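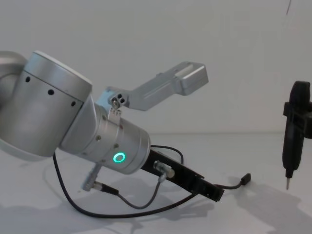
FOR IMMEDIATE RELEASE

**Grestard Books to Launch Nesosero, a Line of Short Crime Novels, in September**

MONLEY. Grestard Books, an independent publisher of mysteries and thrillers, will launch a new paperback line this fall made up entirely of short crime novels. The line is called Nesosero. Its first four books go on sale in September, and the company has signed contracts for 24 titles, to be released over the following two years.

All the books in the line are complete stories meant to be read in a weekend or on a long trip. They will be sold as trade paperbacks and e-books on the same day. Audio editions of the first four titles are in production and will follow in November.

Grestard has published full-length crime fiction since it opened its office in Monley, and it will keep doing so. The shorter books came out of the submissions pile. Editors were receiving manuscripts that they liked but that ran well below the length the company usually accepts, and authors were being asked to add chapters the stories didn't need. Two of the September titles were first turned down for that reason and are being published close to the way they were submitted.

**The September titles**

*Phí* follows a bookkeeper at a seafood importer who finds a monthly charge nobody in the office will explain. The title is the Vietnamese word for a fee. The story takes place during one week of an audit and is told by the bookkeeper, whose late father kept the same accounts before her. It is a first novel.

*The Ferry Clerk* is set in a river town in winter. A ticket seller is the last person to have spoken with a missing passenger, and he gives the police a wrong time by mistake. He then has to decide if he should correct it. Readers of Grestard's earlier police novels will recognize the county, although none of the regular detectives appear.

*Low Orchard* concerns two sisters who inherit a packing shed and a boundary dispute along with it. The crime at the center of the book happened before either of them was born. The author has written three longer novels for Grestard, all of them still in print.

*A Room Over the Bank* is a robbery story told backward, starting with the sentencing hearing and ending with the lease on an apartment. It was published in serial form in a regional magazine and has been revised for this edition, with a new final chapter.

Four more titles are scheduled for January, including a translated novel and a reissue of a book that has been out of print for decades. Their titles will be announced when the covers are finished.

**Design and format**

The books share a single size and a plain cover style, with the title in large type and one color for each season. The September color is dark red. Spines are numbered so that readers can shelve the books in order, but the stories are not connected and can be read in any sequence. A short note at the back of each volume, written by the author, tells how the book came to be written.

Grestard will also print a hardcover edition of each September title, limited to 100 copies. The hardcovers are sewn, signed by the author, and sold only through the company's own website and at launch events. They will not be reprinted.

**Where to find the books**

The line will be available through regular wholesale channels. In addition, 67 independent bookstores have agreed to carry all four September titles and to keep them together in a small counter rack supplied by the publisher. A list of those stores will be posted on the Grestard website in August. Stores that would like a rack and are not on the list can still order one. The rack holds three copies of each book and is free with an opening order.

Libraries may order at the usual discount. Grestard has set aside 100 advance copies for public librarians who buy adult fiction. These will be sent out in the order requests are received, one set per library system, while they last. Requests should come from a library email address and include a mailing address that can accept packages.

A reading group guide for each title will be free to download. The guides include discussion topics and a short reading list of other crime fiction. They do give away the endings, and each one says so on the first page.

**Launch event**

The launch will be held on a Tuesday evening in September at the Grestard office in Monley, beginning at 6:30 p.m. Three of the four authors will read. The fourth lives overseas and has recorded a reading that will be played that evening. All four books will be on sale, including the limited hardcovers. Admission is free, but seating is limited and guests are asked to reserve a place through the website. The entrance is on the side street; the front door is locked after five.

**Submissions**

Grestard will read new work for Nesosero from October through the end of December. Manuscripts should be complete and previously unpublished in book form. Writers do not need an agent. The editors are looking for crime in the widest sense, including stories with no detective and no murder. They are not looking for short story collections, true crime, or opening sections of longer novels. Full guidelines will be online by the time the submission period opens, and material sent before October will be returned unread.

**About Grestard Books**

Grestard Books publishes mysteries, thrillers, and other crime fiction in paperback and e-book. The company is independently owned and is based in Monley.

**Press contact**

Review copies, cover files, and author interviews are available from the Grestard publicity department through the press page of the company website. Please state if you prefer print or digital review copies. Print copies of all four titles will ship in July.

###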